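Ticket: Walkthrough viewer stalls at 300 MB, then drops the saved paint colors
Product: Merik floor planner
Opened by: Gunhild Vestergaard
Status: Solved, left open for comments

Hello all, and thank you in advance for your patience with me. I have been using Merik since January to plan the rooms at our place in Plundau, and for the most part it has been a real pleasure. My trouble is with saving. The file opens, I can walk through the rooms, and then the moment I press Save the progress bar creeps up to 300 MB and sits there. If I close the program and open it again, every color I picked that evening has gone back to what it was before.

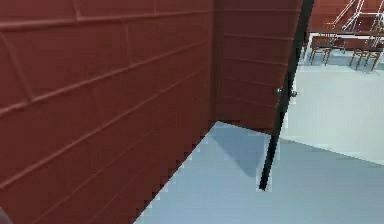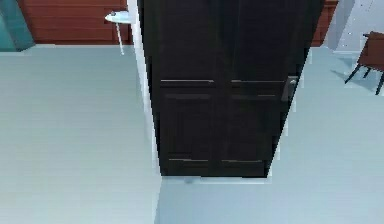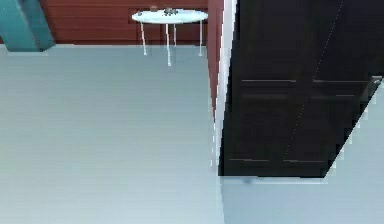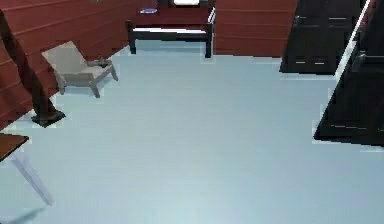 What I have tried so far: restarting the computer (twice, the second time with a cup of tea in between), turning off the backup program, and saving under a new name. The new name made no difference at all. I also moved the whole project folder to my desktop, as the help page suggests, and got the same stall at the same spot. The only message I ever see is "Error 485, write not finished," and it goes away before I can click on it.

Reply from Loan Mạc, support
Hi Gunhild, thanks for such a careful write-up — it saves us a lot of back and forth. Error 485 means the program couldn't finish writing its scratch file. Could you look under Settings, Storage and tell me which folder is listed there? Moving the project doesn't move the scratch folder, so the two may be in different places.

Reply from Gunhild Vestergaard
It says Skarine, which is the name of my old external drive! I haven't plugged that drive in since we had the study painted. I'm a little embarrassed, but I truly had no idea the program was still looking for it.

Reply from Loan Mạc, support
Please don't be, it catches plenty of people. Press Reset next to the folder name, close Merik completely, and open it again before you save. Leave the project on the desktop for now.

Reply from Poul Hafstein
Jumping in, as I had the same error on a much smaller file. Reset alone didn't do it for me. I also had to delete the two leftover files ending in .part from the project folder, and after that it saved in some 2 minutes.

Reply from Gunhild Vestergaard
Thank you both so much. I did the reset first and it still stalled, so I went hunting for Poul's leftover files and there they were. With those deleted it saved on the first try, and I have closed and reopened it several times since — the colors are all still there. I'll leave this open until the weekend in case Loan would like the log, which I have saved as a text file and can send whenever it's wanted.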